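유성기어 캐리어

유성기어 캐리어(영어: planetary gear carrier)는 유성기어 장치에서 여러 개의 유성기어를 일정한 간격으로 붙들고, 이들이 태양기어 둘레를 도는 운동을 하나의 회전으로 모아 전달하는 부품이다. 한국어 문헌에서는 유성 캐리어, 유성기어 지지대라고도 하며, 현장에서는 그냥 캐리어라고 부르는 일이 많다. 원판형, 상자형, 팔형 등이 있고, 소형 감속기에는 원판형이 널리 쓰인다.

개요

단순 유성기어 장치는 태양기어, 유성기어, 링기어, 캐리어로 이루어진다. 태양기어는 중심에 놓이고, 유성기어는 태양기어와 링기어 사이에 물린다. 유성기어는 자신의 축을 중심으로 자전하면서 동시에 장치의 중심축 둘레를 공전할 수 있다. 캐리어는 유성기어의 축을 고정하고 있으므로 공전 속도와 같은 속도로 회전한다.

링기어를 고정하고 태양기어를 입력으로 쓰면 캐리어가 출력이 되며, 이때 가장 흔한 감속 배열이 된다. 캐리어를 고정하면 유성기어는 제자리에서 자전만 하고, 태양기어와 링기어는 서로 반대 방향으로 돈다.

구조

원판형 캐리어는 가운데에 구멍이 뚫린 둥근 판과 유성기어를 끼우는 핀으로 구성된다. 중앙 구멍의 용도는 설계에 따라 다르다. 태양기어나 입력축이 지나가는 통로로 쓰기도 하고, 출력축을 압입하거나 스플라인으로 결합하는 자리로 쓰기도 한다. 구멍 가장자리는 조립할 때 축이 걸리지 않도록 모따기를 하는 것이 보통이다.

유성기어는 셋을 두는 경우가 많다. 셋이면 하중이 비교적 고르게 나뉘고 태양기어의 중심이 저절로 맞춰지기 쉽다. 토크가 큰 장치에서는 4개 이상을 쓰지만, 수가 늘어날수록 핀 위치의 오차가 하중 분배에 미치는 영향도 커진다. 유성기어를 등간격으로 배치하려면 태양기어와 링기어의 잇수를 더한 값이 유성기어의 수로 나누어떨어져야 한다.

판이 하나인 외팔보식은 부품 수가 적고 조립이 쉽다. 판 두 장으로 핀의 양 끝을 잡는 양단지지식은 핀의 휨이 작아 이의 접촉이 한쪽으로 쏠리는 현상을 줄인다.
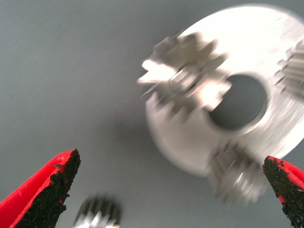

가운데에 둥근 구멍이 있는 금속 원판과 평기어. 유성기어 캐리어로 보인다.

재료와 가공

캐리어의 재료로는 탄소강, 합금강, 구상흑연주철, 알루미늄 합금 등이 쓰인다. 하중이 작은 사무기기나 완구에는 수지 성형품도 있다. 금속 캐리어는 단조나 주조로 대략의 형태를 만든 뒤 절삭하거나, 판재를 바로 가공한다. 소결 방식은 같은 형상을 많이 만들 때 유리하다.

가공에서 가장 중요하게 다루는 항목은 핀 구멍의 위치도와 중심축에 대한 평행도이다. 핀 구멍이 어긋나면 특정 유성기어에 하중이 몰려 소음과 마모가 늘어난다.

조립

일반적인 조립 순서는 다음과 같다.

1. 캐리어와 핀, 기어를 세척하고 이와 구멍 둘레의 버를 확인한다.
2. 핀에 니들 베어링이나 부시를 끼우고 윤활제를 바른다.
3. 유성기어를 핀에 끼우고 스러스트 와셔를 넣는다.
4. 멈춤링 또는 코킹으로 핀과 기어의 이탈을 막는다.
5. 태양기어를 물리고 손으로 돌려 걸림이 없는지 살핀다.

단차가 있는 2단 유성기어를 쓰는 장치에서는 이의 위상을 맞추어야 하므로, 기어에 찍힌 맞춤 표시를 기준으로 끼운다.

제품 사례

Cliltberg의 Henix 계열은 외팔보식 원판 캐리어를 쓰는 소형 감속기이다. 유성기어 3개를 사용하며, 기본형의 감속비는 7이고 2단으로 연결한 모델도 있다. 정비 지침에서는 운전 800시간마다 핀의 마모와 기어의 축 방향 유격을 점검하도록 하고 있다. Iditz에서 만드는 교육용 분해 조립 세트에도 비슷한 형태의 캐리어가 들어 있다.

고장

주요 고장으로는 핀의 마모, 핀 구멍의 확대, 판의 균열, 스러스트 와셔의 파손이 있다. 핀이 헐거워지면 유성기어가 기울어 이 끝의 한쪽만 닳는다. 균열은 핀 구멍과 바깥 둘레 사이의 얇은 부분에서 시작되기 쉬우며, 염색침투탐상으로 확인할 수 있다.

같이 보기

유성기어 장치
태양기어
링기어
평기어
감속기

이 문서는 2022년 12월 14일에 마지막으로 편집되었다.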